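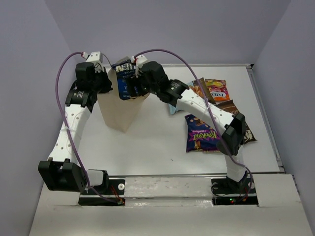 Wall Color and Light Levels in the Stollura Reading Room
Student project report, Wiser course in building studies
Supervisor: Beat Hubmann

1. Background

The reading room at Stollura is on the north side of the building, one floor below street level at the front and at ground level at the back. It has three windows, all on the same wall, and a row of ceiling lamps. Students use it mainly in the afternoon. It was painted a dark olive green at some point before any of us enrolled, and the complaint we heard most often when we started the project was that the room is too dark to read in, even with every lamp switched on.

The building office had the lamps replaced two years ago. The new ones have a color temperature of 4000 K, and according to the data sheet they are brighter than the old ones. The complaints went on. Our project asked how much of the problem comes from the walls, and whether repainting would bring the desks up to the 300 lux we set as our target for general reading.

We also wanted to know what people would accept. The obvious answer to a dark room is white paint, but the room was white before it was green, and the older staff remember it as cold. So the report has two parts, the light measurements and the color preferences, and they don't fully agree with each other.

2. How light walls help

Light reaches a desk in two ways. Some of it comes straight from a lamp or a window. The rest bounces off the ceiling, the walls, the floor and the furniture first. In a large room with a low ceiling and many lamps, the straight part matters most and the walls make little difference. In a small or narrow room the walls are close to every desk, and the bounced part can be large.

Paint makers give a number called light reflectance value, or LRV, for each color. It runs from 0 for a perfect black to 100 for a perfect white. No real paint reaches either end. The olive green in our room is not in any current chart we could find, so we estimated its LRV by holding chart cards against it under the lamps. The closest match had an LRV of 18. That means most of the light that hits the wall is lost.

The Stollura room is long and narrow. The desks stand in two rows, one under the windows and one along the inner wall. We expected the inner row to gain the most from a lighter color, and the measurements support this.

3. Measurements

We marked 10 points on the desks, five in each row, with small pieces of masking tape. At each point we laid a light meter flat on the desk and read the value after it had settled. The person holding the meter stood back and crouched, because our first set of readings was low and we found that we had been standing between the meter and the lamp. Those readings were thrown out.

After that we took 209 readings over the project. They cover three conditions: lamps only with the blinds down, daylight only, and both together. Most were taken between 2 p.m. and 5 p.m. in September, when the room is busiest. We noted the sky as clear, mixed or overcast. The lamps-only readings are the most useful for comparing walls, as they don't change with the weather.

With lamps only and the green walls, the window row averaged 262 lux and the inner row 214 lux. No point reached the target. The lowest reading was at the end desk next to the storage cupboard, which gets light from one lamp only and has the cupboard door, also green, on its left side.

We were not allowed to paint the room for a test. Kuvetti, the contractor that looks after the building, lent us nine large boards of the kind they use to protect floors. We painted one side of each board with a flat pale gray with an LRV of 70 and stood them along the inner wall behind the desks. They covered the wall from the floor to a little above head height for three of the five desks.

With the boards in place, the readings at those three desks went up by between 31 and 44 lux. The other two desks changed very little. We think a fully painted wall would do more than the boards, since the upper part of the wall is nearest the lamps and we left it green. We can't say how much more from our own data. A simple room calculation in a spreadsheet gave an inner row average just over 300 lux if all four walls were painted the same pale gray. The calculation treats the room as an empty box, and ours has shelves in it, so this figure is likely to be too high.

4. Choosing colors to show people

Any color with an LRV near 70 would give much the same reading on the meter, so the choice between them comes down to how they look. We picked four from the Wyss sample book: a warm cream, a pale green, a plain gray and a gray with some violet in it.

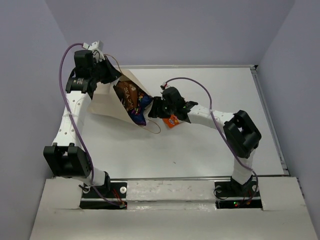 The violet gray caused the most discussion in our group, and it was the one we came closest to leaving out. On a small chip it looks like an ordinary gray, and people who saw only the chip often asked what the difference was. Over a larger area the violet becomes easier to see, and it shows best next to something white. The pale lavender-gray walls around the white work platform in the picture are a good case: against the white the lavender is plain to see, while against a black part it would be easy to call them gray. The reading room has white window frames and white lamp housings, so we expected the same thing to happen there. For this reason we painted all four samples on large sheets of card and put a strip of the window-frame white down one edge of each.

The sheets were fixed to the inner wall at seated eye level. We moved them to a different order every morning so that no color always had the spot nearest the door. A sheet of paper with columns for marks hung next to them, and we asked people to mark one color they would like and one they would not.

5. Results of the color survey

The warm cream got the most "would like" marks and also a fair number of "would not" marks. People who disliked it wrote that it looked yellow, or old. The pale green came second for liking. Several people wrote that they didn't want another green room, and one wrote that it reminded them of a dentist.

The plain gray had the fewest marks of either kind. Our reading of this is that people don't mind it and don't care for it.

The violet gray split people by time of day, which we had not planned for. Marks made before noon were mostly for it and marks made after 3 p.m. were mostly against it. The daylight in the room is bluish all day because of the north side, but in the afternoon most people sit there with the lamps on. Under the lamps the sheet looked duller to us. We have no measurement to back this up and we only noticed the pattern because the marks were made in two different pens. It would need a proper test.

Staff and students did not differ much. The two librarians we spoke to both cared more about scuff marks than about color. They pointed out that chair backs hit the inner wall all day long, and that a pale wall would show it within a term.

6. Cost and upkeep

Kuvetti gave us a price for the room with two coats on all walls, and a second price for two coats on the inner wall and the two end walls only. The second is a good deal cheaper, as the window wall takes time to mask. Going by our calculation, leaving the window wall green costs the inner row very little. It is the wall with the least painted surface, and the windows themselves don't reflect much into the room after dark.

The dark green may well need a primer or a third coat under a pale color. The price we were given doesn't include one. We would ask for a test patch before the order is placed.

For scuffs we looked at three options: a washable paint, a wooden rail at chair height, and a darker band on the lower part of the wall. The rail costs the most but was what the librarians preferred. The darker band would take back some of the light we are trying to gain, although the lower wall receives less light than the upper wall in the first place. We didn't have time to measure this with the boards.

7. What went wrong

The light meter battery ran down during one afternoon session and we did not notice until the readings made no sense. That set was repeated. Two of the tape marks were cleaned off the desks, and we put new ones down from our sketch, so those points may be off by a few inches from the first sessions.

The survey sheet was open for everyone to see. People could read the earlier marks before making their own, and a few sheets have runs of identical marks that look like a group of friends. A closed box would have been better.

We also spent too long on the daylight readings. They vary so much with the sky that we could use only a small part of them.

8. Recommendation

We recommend painting the inner wall and both end walls in a pale color with an LRV of 70 or higher, and painting the cupboard door with them. Of the four colors tested we suggest the warm cream or the plain gray. The violet gray should not be chosen until someone has looked at it under the lamps on a full wall. A rail at chair height should be priced at the same time as the paint.

The end desk by the cupboard will probably stay below the target whatever the wall color. It needs either a desk lamp or to be moved one place toward the door.

The readings, the desk sketch and the survey sheets are in the project folder in the Wiser office.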